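Chapter 3
Loose Paper: Sorting, Stacking, and Putting Away

Before you begin

Most of us have a table somewhere in the house where paper goes to rest. It begins with one letter, set down while we look for our glasses, and before the month is out there are printouts, forms, a notebook or two, and something from the dentist that may or may not matter. If you have such a table, please don't feel bad about it. I have kept one for most of my working life, and I wrote a good part of this book at the corner of it that was still free.

In the last chapter we chose a work surface and cleared it. Now we bring the paper back, a little at a time, and learn to tell one kind from another. The kinds matter because each one wants a different home. A page of running text is meant to be read, and can usually lie in a stack with its neighbors. A form or a drawing sheet has a layout you will want to find again at a glance, so it does better on top or in a sleeve. A notebook is already bound and looks after itself, and that makes it a fine thing to set other papers against.

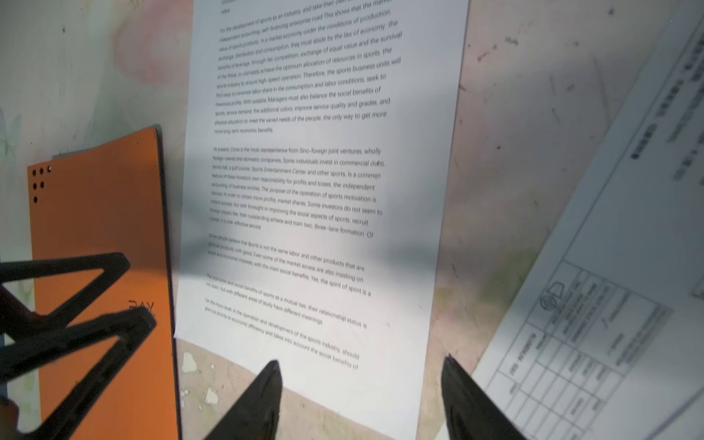

Figure 3.1 Printed text, a drawing form, and an orange notebook on a flowered tabletop, before sorting.

Take a page of text like the one in Figure 3.1. It opens near the end of somebody's thought, so it is almost surely part of a longer document, and a page like that should never be filed by itself. Read the first line and the last line (you needn't read what lies between, however tempting it is!) and ask whether both belong to sentences that start or finish elsewhere. If they do, put the page in the "has relatives" pile and go on. My old colleague Gaëtan Leclerc, who sorted the Poirier family papers one long November, found 46 such orphans, and was able to reunite nearly all of them using first and last lines alone.

Covers and color

Once the loose sheets are in piles, they need something stiff around them. A folder is the simplest answer, and I am very fond of a bright one. Orange, red, or a good strong yellow will show up on almost any table, even one with a busy pattern, and you will bless that color on the morning you are already late and hunting for the insurance papers. Lay the folder flat, square it up with the edge of the table, and turn it so the lettering faces you before you put anything inside.
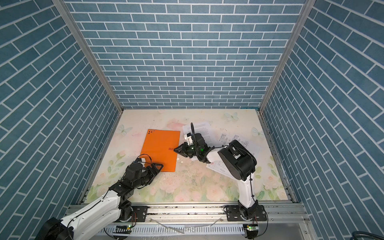 Figure 3.2 An orange folder lying at a slight angle, its lettering turned sideways.

Standing things on edge

Flat stacks are restful to look at, but they hide everything except the top item, and sooner or later you will want to store at least some of your covers and boards upright.
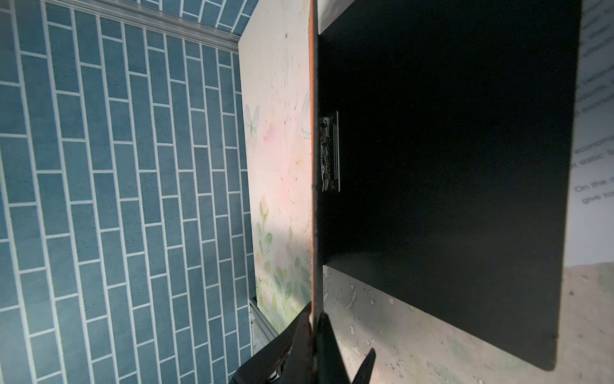 Upright storage asks you to recognize a thing by its narrowest side, and this takes some getting used to. A cover you know perfectly well from the front can become a stranger when you turn it. Color helps here too: the thin board standing on end against the pale flowers shows only a strip of orange-brown, and that strip is enough to pick it out. When you shelve your own, run your eye along the edges and see which ones you can name without pulling them out. Any that stump you should get a small tab near the top.

What you will need for this chapter

A cleared table, a pencil, a handful of folders in at least two colors, and one box of your own neglected paper. Exercise 1, which begins after the next section, uses the first 19 sheets from that box, in whatever order they come out.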